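Sorting leftover wire with small bins

Since March I am keeping all my short pieces of wire in bins on the workbench, and I want to write down how I do it, because two readers of this page asked. My old way was one big shoe box. Everything went in: bell wire, speaker cable, pieces from broken lamps. When I needed a short red piece, I pulled it and the whole box came out with it.

First, the bins. They should be low, with round corners, and light enough to lift with one hand. Mine are from Flurkela, the small size. You can also use food containers, but take ones which are wider than they are deep. Wire that lies deep is wire you forget. Stand the bins side by side so that they touch. Then you can throw a piece without looking very much.

Second, the colors. I give one bin to each color of wire and I begin with the color I have the most of. For me this is red. The other bins stay empty until the first one is finished. It feels slow, but if you fill all bins at the same time you will make mistakes with the black and the dark gray ones, especially in the evening under a yellow lamp.

Take the heap out of the box and put it on the table next to the bins, only one handful. Look for a free end. Hold it and follow the wire with the other hand until you come to the first crossing, and open the loop there. Do not pull. If you pull, the loop becomes a knot, and a knot in thin wire leaves a bend which you never get out completely.
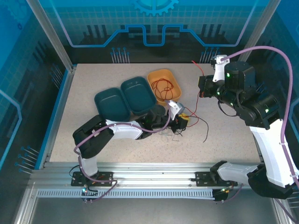

Red wire in the orange bin, the two teal ones still empty.

Thin wire may go into the bin in loose loops. You do not need to make it beautiful. I tried for some weeks to wind every piece around three fingers and close it with a twist tie, and then I spent more time to open the ties than I ever lost with searching. Only pieces longer than my arm get a tie now. The Bastent ties with the paper cover are good for this, the plastic ones are slippery.

Very short pieces are a different question. Everything under 3 inches goes into a jar, all colors together, and when the jar is full I bring it to the metal recycling at Stubbs. They take it with the insulation on. Please ask at your own place first – not every yard wants it like this.

Some more small things I learned:

Cut off the damaged ends before you sort, not later. Later you will not do it.

A light tabletop is better than a dark one. Black wire disappears on a dark bench, and the thin gray kind also.

If two colors are twisted together, separate them from the middle and not from the end. The ends turn around each other and catch, but from the middle each half comes free quite easily.

Do not put tools in the wire bins, also not "only for a moment". I looked 19 days for my small side cutters.

Labels are not necessary when the bin has one color of wire in it. If you sort by thickness, then yes, write it on the short side, where you see it from your chair. I use Zundeo tape, it comes off again without glue marks.

Next month I will write about extension cords, which need hooks and a little more patience.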